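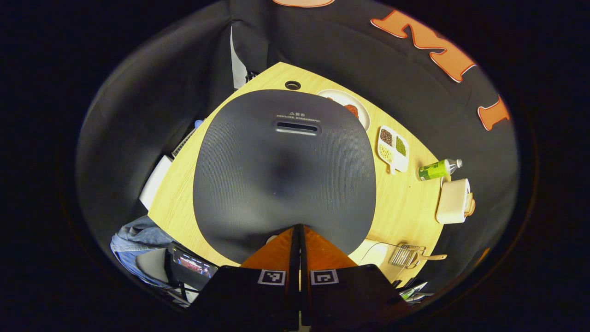
**Hand-held gripper: width reading drifts after I changed the fingertips. How do I set it up again?**

Posted by **tallbench** in Grippers and Hand Tools, Drarkari Help

I look after a hand-held gripper with two fingers and a wide camera looking down between them. Each finger has a square printed tag on its face, and the software works out how far open the gripper is from the distance between the tags. We use it on a table set up with kitchen things. It had been fine for months.

In December the grip on the tips had gone smooth, so I fitted new ones from the Windetti spares bag. To get at the screws I took both fingers off, and I moved the tags at the same time as one of them was lifting at a corner. I put everything back as near as I could to how it had been.

Now the width is wrong. With the fingers closed the software says they are open 9 mm. With the fingers fully open it says 100, which is what it always said. So it is right at one end and wrong at the other, and in between it is somewhere in the middle. It also jumps now and then for a moment when I turn the gripper towards the brighter side of the table.

Things I have tried:

- cleaning the lens
- restarting Avo (the program that reads the tags)
- running the open and close routine again, which gave me the same figures
- swapping the cable

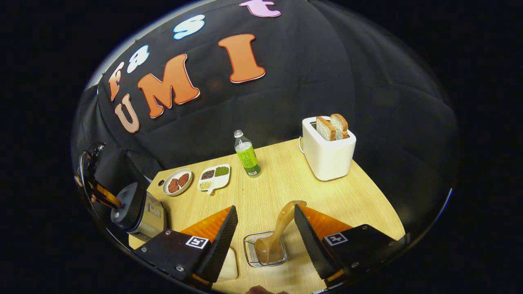

The job that shows it up worst is lifting a plastic scoop out of a wire rack. The handle is thin, so the fingers are nearly closed when they take hold of it, and that is the end of the range where my reading is bad. With anything wider I would probably not have noticed.

Do I need to order new fingers, or is this something I can put right on the bench? I have a small set of hex keys, a steel rule and a printer. I don't have the jig that Windetti sells for placing the tags.

---

**greasegun**

You don't need new fingers. Open reading correct and closed reading wrong usually means the fingers aren't closing all the way, or the tags aren't sitting where they were, and you have changed both things at once, so check them one at a time.

Start with the tips. Take the tags out of it for now and look at the gap by eye. Close the gripper with nothing in it and hold it up to a window. If you can see light all the way down, the new tips are touching something before they meet. On mine the moulding had a bit of flash along the inside edge and I trimmed it with a knife. Check as well that the tips are pushed right down on to the fingers before the screws go in. They will hold quite well when they are not fully seated, so they feel fine.

Then the screws. Back them all off by half a turn, close the gripper, press the fingers together with your other hand, and tighten each screw a little at a time, going from one finger to the other. If you do up one finger fully and then the other, the second one gets pulled to the side. Don't go mad, they are going into plastic.

Now the tags:

1. Peel both off and throw them away. A tag that has been lifted once never lies flat again.
2. Print a fresh pair at full size. Make sure the printer hasn't ticked "fit to page". Measure the black square with your rule and compare it with the size you have typed into Avo. Both have to match.
3. Leave a white border all the way round when you cut them out. If you trim up to the black, the software loses the edge in poor light.
4. Use matt paper. I stick mine down with Seol double-sided tape, the thin sort. The foam sort lets the tag rock.
5. Put them at the same height on each finger, square to the finger's edge. Measure up from the screw heads, as those don't move.
6. Left tag on the left, right tag on the right. They have different patterns and it is easy to get them crossed.

After that run the open and close routine again. It has to be done last. If you ran it with the tips not seated it will have stored the wrong closed value and will keep using it.

As for the jumping, I would guess you have a shiny tag. Did you laminate them or put clear tape over the top?

---

**mr_pulley**

Had this. Just type the 9 in as the offset and carry on, it's been all right for me.

---

**tallbench**

Thanks. Yes, I had put clear tape over them to keep them clean. That came off today.

One tip was not seated. There was a crumb of old glue at the bottom of the finger and the new tip was sitting on top of it. I scraped it out and did the screws the way you describe. Closed gap now looks right against the window. New tags are printed but not on yet, as the printer had shrunk the first sheet.

---

**greasegun**

Good. Don't use the offset idea above, by the way. It takes the same amount off everywhere, so your closed reading would be right and your open one would be wrong by the same 9.

---

**stillwarm**

Adding to the list, if you have more than one gripper on the same table give each one its own pair of tags. We had 2 with the same patterns, and whenever one came into view of the other's camera the width went all over the place. Avo has a box for the tag numbers under the gripper settings. Change the numbers there, save, then close the program and open it again, as it only reads them at the start.

Also write the tag size in pencil on the back of the spare sheet. Ours came out of two different printers and they weren't the same.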